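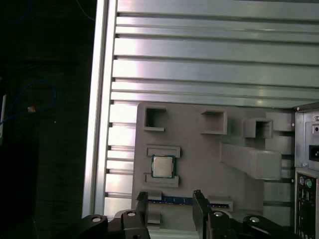
Bench fixture with a processor in its cradle and a memory module below.

Illcombe Workshop Notes, Unit 4
Swapping a desktop processor without a funeral
Revised May 27, 2023

Read this before the practical. The people who skim it in the hallway tend to be the ones asking for a second board.

1. What's on the bench

Each bench has a gray fixture board bolted down for the small parts. The processor goes in the recessed slot between the two raised ledges and the memory goes flat below it. The open square cubbies along the top are for whatever you'd otherwise put in your pocket. They are not for gum. We shouldn't have to write that, but see the Unit 3 notes.

The fixtures came from Skustar and cost more than the computers, so please treat them with corresponding respect.

2. Handling the chip

Hold a processor by its edges. The metal lid is a heat spreader and will put up with a fingerprint, though you'll be wiping it off before any paste goes on. The green border around the lid is the substrate, and the underside of that is where your manners count. Don't touch it, don't set it down on your sleeve, don't blow on it. Your breath is damper than you think.

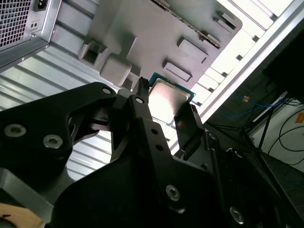 Turn the chip until its corner mark agrees with the mark on the socket before you get anywhere near the board. A square part has four ways to go in and three of them are wrong. Students who have never lost a game of chess in their lives will still pick one of the three, so check, look away, and check again.

If your hands shake, rest your wrist on the bench. Coffee is the usual culprit. The kettle is at the far end of the room for a reason, and it can wait until the lever's down.

3. Taking the old one out

Power off, cord out, then hold the power button in for a few seconds. The cooler should already be off from Unit 3. If it isn't, you're in the wrong unit.

Find the retention lever, the thin metal wire that runs beside the socket. Press down, ease it outward past its catch and let it up under control. It's sprung, and it does enjoy a knuckle. Open the frame all the way and leave it open.

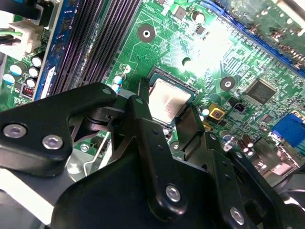 Lift straight up. Any sideways drift while the chip is still low will drag across the contacts, and on these boards the contacts belong to the socket. A bent one looks like a single hair out of place in a very expensive brush. We have straightened a few with a needle and a lot of swearing, and we don't teach the technique because it mostly doesn't work.

Put the old chip in the fixture, lid up. Writing "old" on a sticky note is not beneath you.

4. Putting the new one in

Look into the socket first, from two directions, with the lamp low. A clean grid has an even sheen. If one patch catches the light differently from its neighbours, stop and get the instructor before you've become part of the problem.
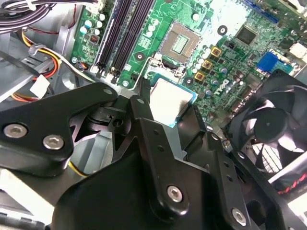
Lower the chip level and let go only once it has settled. There is no pushing at this stage. It should sit flat under its own weight, and if it rocks, lift it out and check the corner mark a third time. The force comes later, from the lever, which will feel alarmingly stiff and may creak. That's normal, and so is the face you'll make.

5. Hand in

Bench log with your kit number (the Rornetti kits start at 891), the colour of the corner mark as you saw it, and one sentence on anything that went wrong. "Nothing" is accepted, but we do look at the socket afterward.

Reading for next time: Vahidi workbook, the chapter on thermal paste. Bring a cloth you don't love.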